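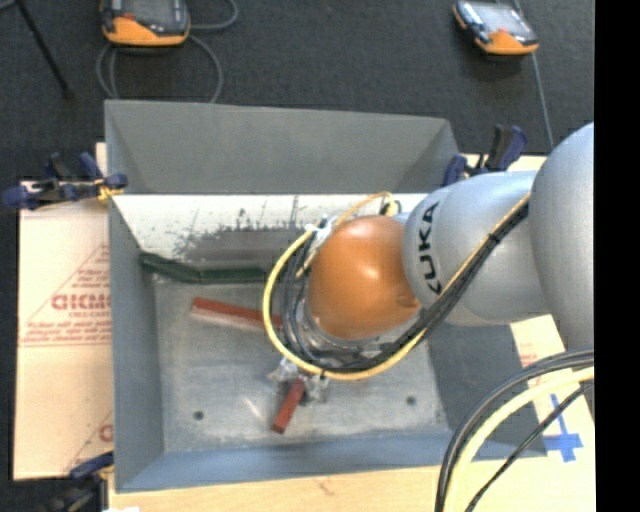
Orange KUKA arm cover over a grey metal bin, cables and all.

Mar 12, 2020

Quick one tonight, have to be up early. Kettle's on, shoes are still wet by the door.

So. Moved to Surnden in the end. Not Fitmont, which was the plan for ages and which I told everyone was the plan. Sorry everyone. Fitmont was nicer on paper, closer to the water, proper bakery, but the rent on the place we liked went up between the first look and the second and I got stubborn about it.

Surnden is fine! Better than fine. Flat is on the second floor, faces the tram line, bit noisy until the last one goes through. Kitchen has one drawer that won't open. Colour of the bathroom is a sort of hospital mint, will paint over it when I can be bothered, probaly never.

Things I got wrong, for whoever is moving next:

Boxes. Bought 25, needed 26. The last one was a garbage bag full of coats and a colander. Looked ridiculous going up the stairs.

Labels. Wrote "misc" on far too many. Still looking for the good scissors and the can opener. Opened a tin of tomatoes with a screwdriver on the first night, do not reccomend.

Internet. Book it before you move. I did not. Have been writing this on my phone at the kitchen bench with the hotspot dropping out every few minutes, so if this post goes up twice you know why.

The couch. Measured the couch, measured the door, forgot the landing. Legs off, then on its end, then a lot of swearing, then in. There's a scrape on the stairwell wall that I'm going to call pre-existing.

Food round here is the big win. There's a place on the corner called Macapagal, Filipino, does a garlic rice breakfast all day and a pork thing with vinegar that I've now had three times in one week. Cash only so bring some. Tiny tables. Go before noon or you'll be eating on the footpath, which is also ok if it isn't raining. It has been raining.

Also tried Mumeo, the plum drink place across from the station. Fizzy one is lovely, hot one tastes like cough lollies. My favourite so far is the salted one, no sugar.

Still to do: redirect the mail, find a doctor, return the borrowed trolley, buy a doormat, ring the gas people again (on hold last time until my battery died). Neighbours seem nice. The one below plays the same bit of piano over and over and gets a tiny bit further each night. Rooting for them.

Spent $1000 more than I'd budgeted, mostly bond and the van, then blinds. Not thinking about it till the end of March.

Anyway. Bed. More when the internet's on, plus the soup recipe I promised 2 posts ago, it's in a box marked misc.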